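Wood grain

Wood grain is the arrangement, direction and appearance of the fibers in a piece of wood. The word is used in several senses. It may refer to the alignment of the fibers relative to the long axis of a board, to the pattern visible on a cut surface, or to the size and spacing of the pores. Woodworkers generally distinguish grain from figure, a term kept for decorative effects such as ray fleck, curl and bird's eye, although the two words overlap in everyday speech.

Formation

A tree growing in a temperate climate adds a layer of wood beneath the bark each growing season. Wood formed early in the season, called earlywood, tends to have larger cells with thinner walls. Latewood, formed from about midsummer on, is denser and often darker. The contrast between the two produces growth rings on the end of a log and lines or arches on the face of a board. In tropical species with no marked dormant season, rings may be faint or absent.

Hardwoods are grouped by the layout of their vessels. In ring-porous woods, such as oak and ash, the large vessels are concentrated in the earlywood and leave a coarse, open surface. In diffuse-porous woods, such as maple and birch, vessels of similar size are spread through the whole ring and the surface is closed and even. Beech is usually placed in the second group. Softwoods have no vessels, and their grain pattern depends on the contrast within each ring.

Direction

Straight grain runs parallel to the axis of the board. Spiral grain results when the fibers wind around the trunk, and interlocked grain when the direction of the spiral reverses at intervals. Wavy grain has fibers that undulate along their length. Interlocked and wavy grain can be attractive but are prone to tearing under a plane. Boards with steep slope of grain are weaker in bending, and grading rules for structural lumber limit the slope allowed.

Effect of sawing

The same log yields different surfaces depending on the cut. Plain-sawn boards are cut roughly tangent to the rings and show broad arches and long, irregular lines. Quartersawn boards are cut along the radius and show narrow parallel lines, with ray fleck in species that have large rays. Rift-sawn boards fall between the two – their lines are straight and the fleck is reduced.

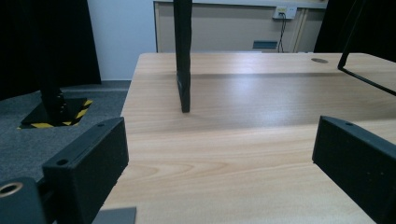 Yasuo Takeda objected that the three sawing terms are applied too loosely for this division to be of much use, and that many boards sold as plain-sawn pass through rift and even quartered grain between the center and the edges. Chie Yagi, replying in the Ferkunby trade bulletin of 19 Jun 2022, accepted the point for wide boards but kept the terms for narrow stock, where the ring angle changes little from one side to the other.

Movement

Wood swells and shrinks with changes in moisture content. Tangential movement is commonly near twice the radial figure, and movement along the grain is small enough to be ignored in most furniture. Wide panels are therefore fastened through slots or with clips that allow them to slide on their supports. Plain-sawn boards are more likely to cup than quartersawn boards of the same species.

Surface preparation

Planing and sanding normally follow the grain. Scratches made across it remain visible, particularly under stain. Open-pored woods may be filled before varnishing if a level surface is wanted. Water-based finishes raise the grain by swelling the surface fibers – a light sanding after the first coat removes the roughness.

See also

Growth ring
Lumber
Medullary ray
Quarter sawing
Wood drying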